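Jescombe Community Cooking Program
Progress report to the Vukadinović Fund, first half of the grant year
Prepared by Anastasia Bakalis, program lead

Where we are

We opened the doors in January with a lot of onions and a sign-up sheet that I worried would stay blank. By the end of June we had 80 people on the books, and 38 of them had finished the full eight-week course. I'm delighted with that, especially as our proposal to you set a target of 27 finishers for the whole first half.

The course is still the one you agreed to fund. Each group meets one evening a week, cooks one main dish and one side, eats together, and takes home the recipe card and a bag of the dry goods for it. The Sunday session was an add-on for people who work evenings, and it has become the liveliest group we have (they stay so long after the meal that we have moved the closing time twice).

What people are cooking

We began with soups and stews, which forgive nearly everything, and moved to beans, flatbreads and baked vegetables. The bean weeks were the surprise hit! Several people told us they had only ever bought beans in cans, and now they soak a pot on Saturday night and live off it until Wednesday. The fish week did less well. Two groups found the recipe fussy and the fish cost more than we had planned, so we are swapping it for an egg and potato dish in the fall.

Recipe cards are now in their second version. The first set used too many words and assumed everyone owned a kitchen scale. The new cards use cups and spoons throughout, have bigger type, and leave a blank space at the bottom for notes. I love seeing what gets written there. One card came back with "double the garlic, ignore Anastasia" across the bottom, and I have since doubled the garlic on the printed version.

The teaching kitchen

Rent at the Zemetberg Street hall went up slightly in the spring, but we kept the same evenings and the same storage closet. Most of our planning time this quarter went into how people move while they cook. With ten in a group, the sink and the stove get crowded at the same moment, usually when the pasta needs draining. We now stagger the pairs by ten minutes, and the waiting pairs chop or set tables. It is a small change and it has made the evenings much calmer.

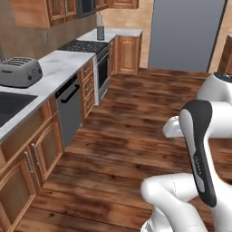
Kitchen rendering: marbled counter, four-slot toaster and wood cabinets.

Storage is the other thing we have been working on. Pans used to come back to whichever shelf was nearest, and the first quarter hour of every class went to hunting for lids. Everything now has a labeled spot, and the last pair to finish does a quick check before we lock up.

Money

Spending is on track apart from two lines. Fresh ingredients ran over budget by $200, nearly all of it from the fish week and from a bad month for tomatoes. Printing came in under budget, which covers part of that. We would like your permission to move the rest across from the equipment line, where we still have money set aside for a second mixer that we no longer think we need.

Next six months

Two new groups start in September, one of them for parents with children over eight. Uvadus Grocery has offered us end-of-day vegetables twice a week, and we are working out who can collect them and where they would be kept cold overnight. We also want to train four past participants to lead a table, with a small payment for each session. Three have already said yes, and I am talking to a fourth.

The full budget sheet and the attendance record are attached. Please let me know about the equipment money before the September groups begin, and do come and eat with us any Sunday.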